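About Varnbridge Tile & Grout

Varnbridge Tile & Grout supplies and installs ceramic and stone surfaces for kitchens, utility rooms and small commercial food areas. The company was started by Arwel Landeg as a one-van regrouting business in Rowlands and has been in trade for 32 years. The office and the sample store are still in Rowlands. Cutting and edge work moved to the Sallov yard when the wet saws outgrew the original building.

Work is divided into wall tile, floor tile and stone, and grout repair. Each has its own crew and its own written procedure. Crews do not swap between procedures in the middle of a job.

Wall tile

Wall tile is set on cement board or on sound plaster that has passed a pull test. Plain drywall is accepted only outside splash areas. Layout starts from a level line, and cut tiles go at the ends of a run. Joints on square wall tile are 2 mm unless the tile varies in size, in which case the setter measures a sample from every box and widens the joint to suit.

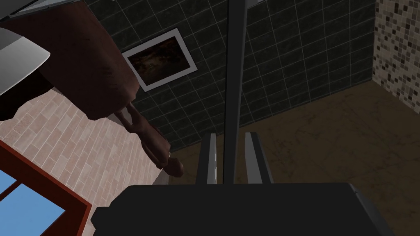 Sabina Wickramasinghe wrote to us that the layout drawing was the most useful thing she received, as she could move an outlet before any tile went up. She also asked for the grout color to be printed on the drawing, and it now is.

Dark glazes show haze from cement grout more than light ones do. The first wash is done with a damp sponge and as little water as possible. The second is done the next morning. Acid cleaners are not used on any glaze we have not tested in the store.

Counters and fitted units

We do not build cabinets. Where tile meets a counter, the joint is filled with flexible sealant in a matching color and never with grout. Counter installers are asked to finish first, and the tile crew takes its height from the finished counter. If the counter is out of level, the customer gets the measurement in writing and chooses between a scribed bottom row and a wider sealant line.

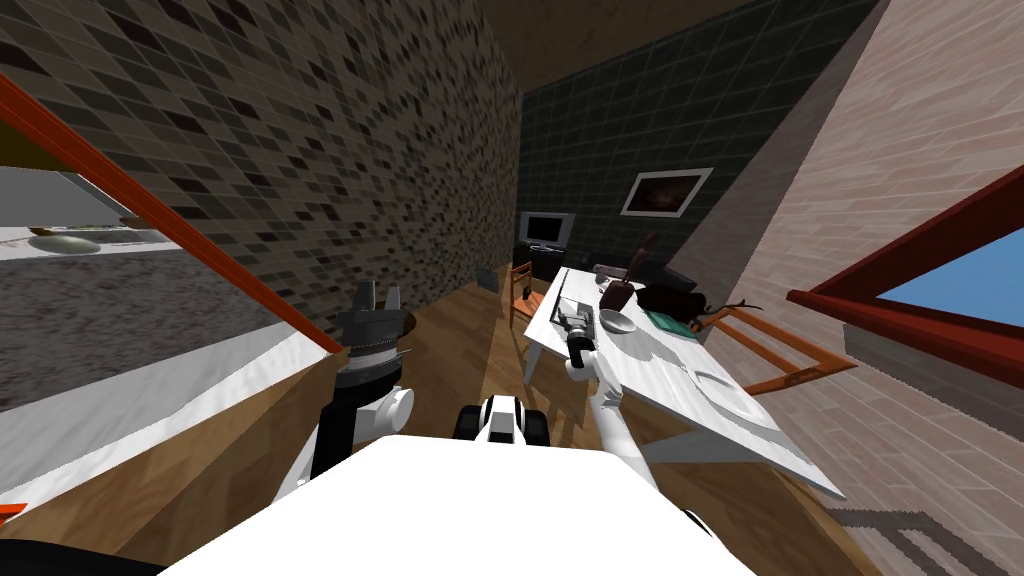 Manouchehr Fallahi asked at the counter why we would not tile on the same day that his worktop went in, and said another installer had offered to do it. Our answer is the same for every kitchen: units settle under load, and we wait until the adhesive maker's full cure time has passed.

Floor tile and stone

Floors are checked with a long straightedge before a price is given. High spots are ground and low spots are filled. Veined stone and veined porcelain are laid out dry first, and the customer is invited to walk the layout and turn pieces. Natural stone is sealed before grouting and again after. 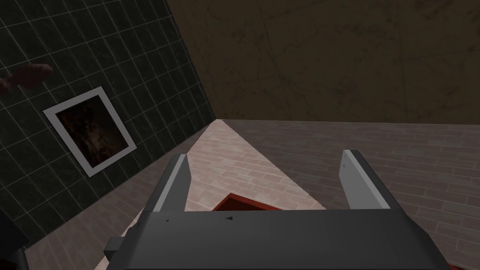
Walls and floors

Movement joints are placed at doorways and at room edges. They are shown on the drawing and are not optional. Heated floors are switched off before work starts and stay off until the crew lead signs the sheet.

Training

Yuzuki Hosoda runs the setter program. Trainees spend 16 weeks at the Sallov yard before joining a crew, most of it on substrate preparation. Dardo Cabral teaches stone cutting and keeps the Evovitz test panels, a set of 37 grout and sealant samples that are inspected each June for staining and shrinkage. The results decide what the sample store carries. 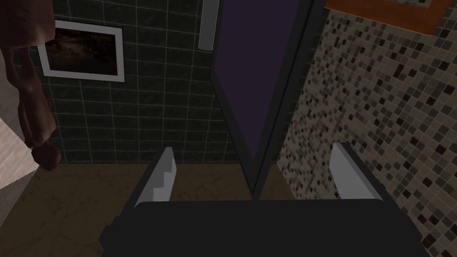
Floor finish: marble-look

Visits and estimates

The sample store is open every weekday and closes at noon on Friday. Bring room measurements and, if possible, one photo of each wall. Written estimates list preparation, materials and labor on separate lines. Tile left over at the end of a job stays with the customer, and we recommend keeping one full box for repairs.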